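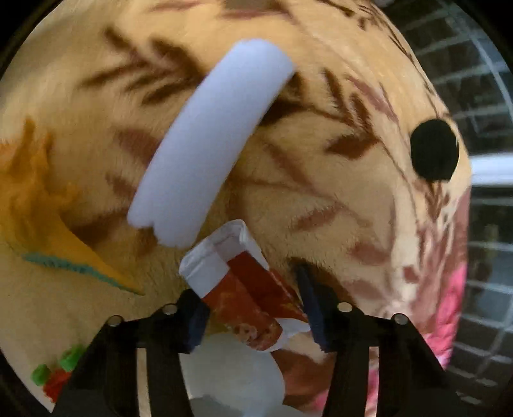

Home Publications Working papers Archive Contact

3.2 Bedding and the sleeping place

The households in the Drurka sample did not treat bedding as a single class of goods. Sheets were bought, washed and discarded with little comment. Printed pile blankets were kept for decades, and many had moved with their owners between two or more homes. Wikström has argued that such blankets belong with furniture in the household budget, and our interviews in Brelach support that view.

Of the 78 households visited, 11 kept at least one blanket received as a wedding gift. Leaf and flower prints were preferred by older respondents, who described them as suited to a room where guests might be seated. Younger respondents more often named weight and ease of washing. 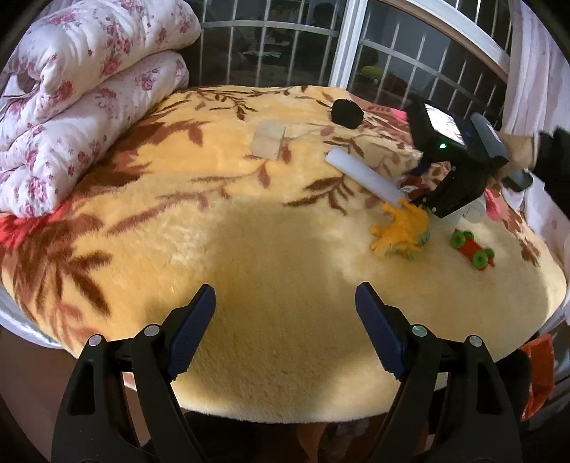 Figure 2. Plush blanket with leaf and flower prints in brown, rust, red and pink.

Daytime use deserves separate attention. In small apartments the bed serves as a seat, a play area and a place to sort belongings, and the top blanket is chosen with these uses in mind. Eklund reports the same pattern in Skola, where about 50 percent of families had no other soft seating. The blanket is spread in the morning and folded away at night – the reverse of what earlier surveys assumed. 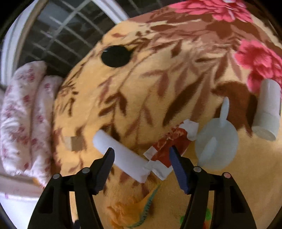

This reversal affects how wear should be measured. Estimates based on hours of sleep leave out the period when the pile is under the most strain, and they place the expected life of a blanket too high. We therefore recorded day and night use separately, following the diary method set out in Section 2. Respondents in Sandu completed the diary in August, when heavier blankets are commonly stored, and their entries are left out of the winter totals in Table 4.

Related items
Storage of seasonal textiles in small apartments
Wedding gifts and the household budget
Diary methods in home research

Last updated: August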